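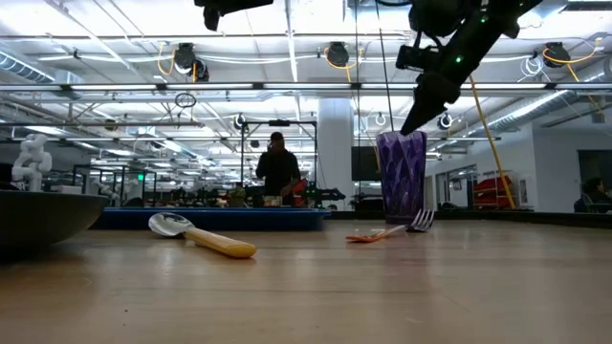

Purple cup, fork and spoon, with a blue tray behind them.

About Memonlow Table

We are a small tableware company in Wenham, and we have been putting together place settings for everyday kitchens long enough to have strong feelings about spoons. We sell cups, cutlery, bowls and trays, mostly in cheerful colors, and mostly to people who are setting up a first apartment, a break room, a summer cabin or a table that children are going to sit at.

The idea has always been the mixed set. You choose a cup, you choose your handles, you choose a tray to carry it all on, and we pack it up and send it to you. Nothing has to match (although we do have customers who match everything, right down to the napkins, and their orders are a pleasure to pack). A yellow handle next to an orange-brown one looks friendly to us, and a purple cup goes with more than you might think.

We began with one shelf in the back of a shop on Powell Street, and when the shelf became a wall and the wall became a hallway full of boxes, we moved over to the Gungate building, where we still are. The catalog has 100 pieces in it now. Last October we sent out 1,355 settings, our busiest month so far, and there was a fair amount of pizza eaten standing up.

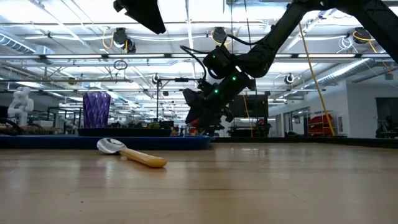 We also lay things out on a table before we decide on them, and we like to take our time over it. A tumbler that looks just right by itself can seem much too tall once there is a tray under it, and a spoon that is lovely in the hand may look lost beside a big bowl. So we move things around, swap one tray for another, go and have coffee, and come back to see if we still like it. Sometimes we don't - and then it's back to the shelf.

If something in your set isn't what you hoped for, you have 30 days to send it back, and you don't need to write us a long letter about it (though we do read the long letters, every one). Replacement spoons can be ordered one at a time. We know where spoons go. Ours go there too.

Orders and questions are welcome through the contact page, and visitors to the Wenham shop can ask at the counter to see the full range of handle colors.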